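Teaching two arms to share a table

The lead researcher at Brinolano had put the kettle on before we arrived, and it was over a second cup of tea that she got round to what her small group has been doing all winter. They had two robot arms and one table, and they wanted to know whether a pair of arms learns a tidying job better when the person teaching them is allowed to make mistakes.

"We used to throw the bad goes away," she says. "If someone fumbled a pen, or changed their mind halfway, that recording went in the bin and they did it again. It seemed the proper thing to do, and I must have told a dozen students to do it."

The habit began to bother her when the arms, taught only on tidy examples, proved hopeless the moment anything slid a little out of place. They would close on thin air and carry on quite happily, as if the pen were in their grip. A visiting colleague from Mahlangu asked, over lunch, how they were meant to know any better, having never been shown a slip and what to do next.
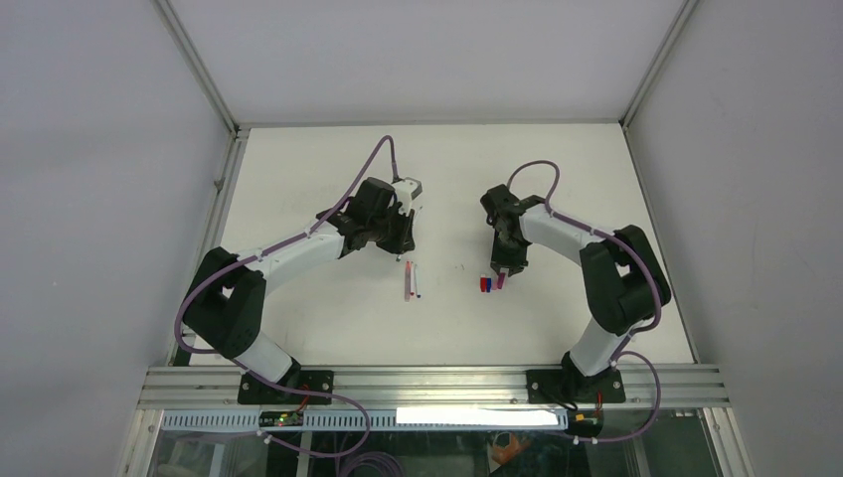 So the group ran it both ways. One set of 60 recordings held nothing but clean attempts. The other, also 60, was three-quarters clean, and in the remaining 15 the person guiding the arms got something wrong and then put it right, without stopping. Everything else stayed the same, down to the lighting and the pens, and each version was then given 100 tries.

"The clean set managed 52," she says, "and the mixed set managed 71. I made them run the whole lot again in April, I'm afraid, because I didn't believe it, and we got very nearly the same answer."

She is careful about how much to read into that. It was a single table with small, light things on it, and when the group tried a cloth the gap all but closed. Her guess is that a cloth goes wrong in so many ways that 15 recoveries can't cover them, though she'd like to test that properly before anyone quotes her on it (she laughed when I wrote it down).

What pleased her most was something they hadn't set out to measure. The arms taught on the mixed set got in each other's way less often. "One would hang back a bit while the other had a second try. We're still arguing about why, and I rather enjoy that we are."

The software the group uses to line up the recordings, Pisier, will be shared with the partner lab at Clalari over the summer. There is a good deal of labelling to do first, and she was already eyeing the clock when I put my cup down. "Come back when we've done the cloth," she said at the door. "Bring biscuits, it may take a while."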